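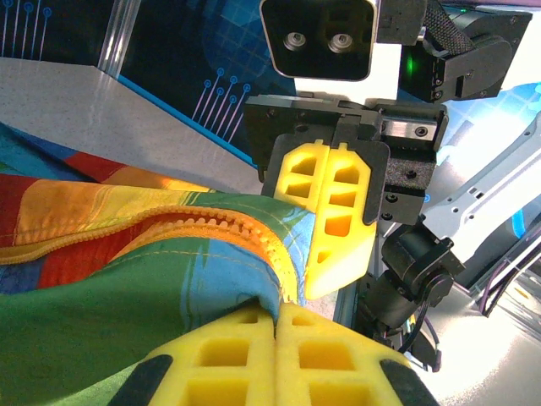

Trekilik is a two-arm robot kit for handling cloth, sold by Gorwood and intended for small workshops, schools and research groups. It consists of two arms, soft gripper fingers, wrist cameras and a control program named Caltix.

Design

The fingers are foam and are treated as wearing parts. Gorwood supplies 3 spare pairs with each kit and advises replacing them after 50 hours of use, a figure for which it has published no test data. Either arm can be run alone, though most of the supplied routines need both.

Claims and reception

Sales material says the kit can "fold, hand over and zip everyday fabric items." The company has not said how often these tasks succeed, or how many attempts were made before its demonstration videos were recorded. In a review for the trade newsletter Probert, Mahnaz Ansari ran 21 trials with zippered pouches and recorded 3 complete closures without human help. She called the price "hard to defend." Najwa Chidiac, a product manager at Gorwood, replied that the review unit had been calibrated incorrectly. Ansari said she had followed the printed manual.

Later versions of the sales material replaced "zip" with "assist with zipping." The price did not change.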